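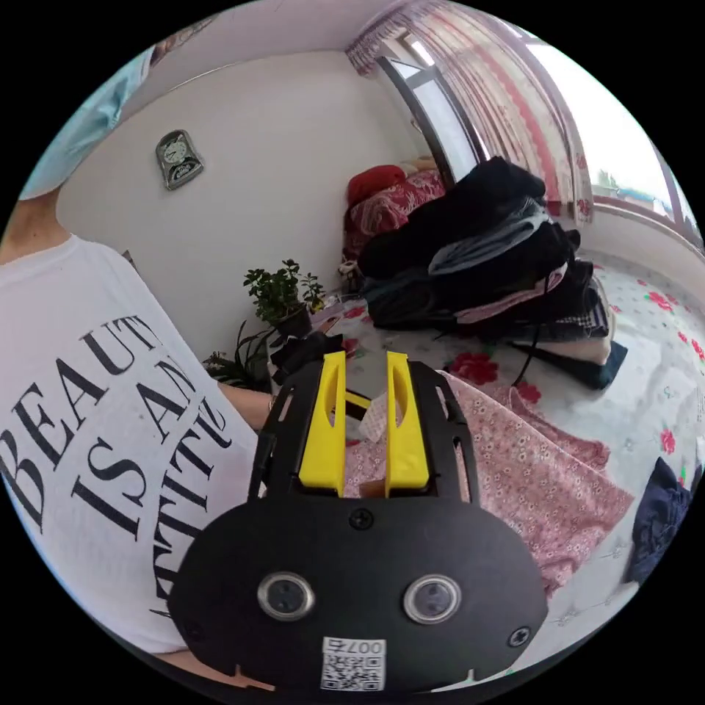 This page was last modified in June

3.2 The bed as a sorting surface

In the homes we visited in Flonholm and Ovano, clean clothes were seldom carried directly to the wardrobe. They were first put down somewhere, and in most cases this place was the bed. We call this stage the "waiting pile". It is not described in the earlier housework diaries from Vergara, where the participants wrote only "washing" and "putting away", and so the time between these two tasks was lost.

Figure 3. Clothes in black, gray and pink tones piled on a bed with a rose-print sheet; a pink floral fabric lies across the bed. Daylight comes from the window at the right.

The bed has several properties which make it useful for this work. It is wide, it is soft, and it is at a height where a standing person can reach most of it without bending very much. In small bedrooms it is also the only free surface of this size. The pile in Figure 3 shares the bed with a pillow and a patterned blanket, so the place for sleeping and the place for sorting are the same. Participants in 11 of the 32 households told us that they must finish the pile before night for this reason. Others moved it to a chair and continued on the next day.

Color also plays a role. When a sheet has a print, as the one with red roses in Figure 3, a small item with a similar print can be overlooked. Two participants in Ovano said that they search first for the dark pieces and leave the printed ones to the end. Dark items bring a different difficulty: black and gray clothes lying together are hard to tell apart, and several participants preferred to sort them close to the window.

We did not weigh the piles. In the Trinberg coding scheme, which we follow with small changes, a pile is "large" if its items overlap in more than one layer and single pieces can not be identified from the side. Straps, belts and sleeves that hang out of a pile are coded separately. In the interviews they were often named as the first thing a person pulls, and pulling them can disturb the layers below.

The order of folding is treated in Section 3.3.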